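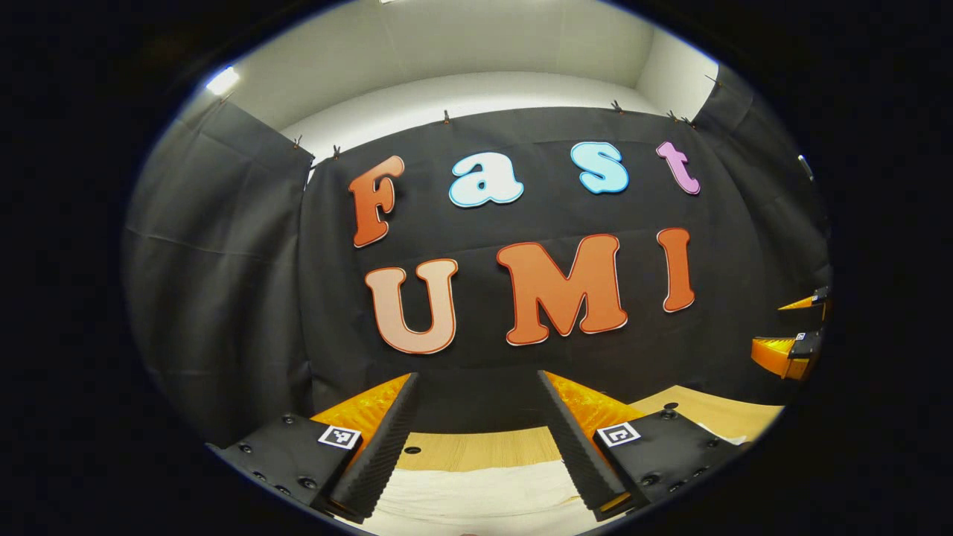

Fleson Hand-Held Gripper Kit: Review After Three Weeks
By Brendan Mac Giolla
Posted 31 May 2020 | Filed under Kits and Tools

The Fleson kit is a pair of hand-held grippers with a camera mount on each one. You squeeze the trigger, the fingers close, and the camera records what the fingers did. The recordings are then used to train a robot arm. The arm is not included, and neither is the training computer. What you pay for is the part a person holds.

I bought mine at the full price of $641 for the pair. Fleson did not send a sample and has not seen this review.

What comes in the box

Two gripper bodies, four fingers, two mounting plates per gripper, a sheet of printed markers, a bag of screws, two hex keys and a camera bracket for each side. You supply the cameras. The bracket fits the common action camera size and I had no trouble with mine, but the thumbscrew sits close to the record button and I bumped it twice in the first hour.

The instructions are a 12-page PDF. Pages 4 through 7 are good. Page 8 shows a finger bracket from an older version of the kit, and I lost most of an evening to it before I found a note on the support page. If your brackets have two slots, skip page 8 and go straight to step 19.

Assembly

Allow a full evening for the first gripper and half that for the second. The finger parts needed light sanding where they meet the slide. On one side the slide was tight enough that the fingers stuck when half open. A dab of dry lubricant fixed that and it has stayed fixed.

The markers come as stickers. Put them on last. I put mine on first, then had to take a plate off to reach a screw, and one of the stickers creased. A creased marker is read poorly by the software, and Fleson charges for a new sheet. I printed a replacement on plain matte paper and it works the same.

In the hand

Each gripper weighs less than a cordless drill but the weight is all out front. After 20 minutes my wrist was sore. By the second week I had settled on ten-minute sets with a break between them, and that was fine. The trigger has a long pull and a soft spring. I would like a stiffer one. There is a place to fit a different spring, and a hardware store one of the same length would probably do.

The finger pads are the best part of the kit. They bend a little around whatever is between them and the ridges hold well on cloth and cardboard. Glass is harder. A drinking glass turned in the fingers more often than I wanted, and I gave up on a thin-stemmed one.

Small flat things are a weak point. I could pick up a coin from a folded towel but hardly ever from a bare table.

Recording

I logged 169 takes in three weeks. Most were simple: fold a cloth, move a cup, put a lid on a tub. The processing software threw out 23 of them. The usual complaint was lost tracking, and nearly all of those came from two evenings when I worked facing a bare white wall. The software works out where the gripper is by looking at the room, and a plain wall gives it little to go on. Turning the table to face the bookshelves cured it.

Light matters too. One ceiling light behind me put my own shadow over the table. Two lamps, one on each side, gave me steady results.

A wide-angle lens is more or less required. I tried a normal lens first to save money. It lost sight of one marker every time the fingers opened past halfway, and without the marker the software cannot tell how wide the gripper is open. Fleson lists the wide lens as "recommended." They should change that word.

Files are large. Three weeks of takes filled a good part of a spare drive, and processing one evening's work took my desktop until the next morning. There is no way to pause a job and pick it up later. If the computer goes to sleep, you start over.

Compared with the Hetby and the Cronin

I had the Hetby on loan for a weekend in May. It costs $1563 for the pair and comes assembled, with cameras already fitted. It is better made and the trigger is much nicer. The fingers are stiffer, though, and it dropped cloth more than the Fleson did. For anyone who does not want to build anything, it is the easy choice.

The Cronin is $2491 and I have only handled it at a friend's bench. It adds a force reading at each finger. I can't say how good that reading is from one afternoon. The handle is too large for my hand.

Skeltum sells a set of replacement fingers that fit the Fleson plates. I have ordered a pair and will add a note when they have had some use.

Support

I wrote to Fleson twice. The question about page 8 was answered the next day with a link. The one about the tight slide took eight days, and the answer was to sand it, as I had already done.

Good
- Soft, grippy fingers
- Replacement parts can be bought one at a time
- Works with cameras you may already own

Not so good
- Out-of-date page in the instructions
- Front-heavy, weak trigger spring
- Processing can't be paused
- Wide lens costs extra

Score: 7 out of 10

I would buy it again at this price for tabletop work. I would order the wide lens and a second sheet of markers at the same time, to save paying shipping twice.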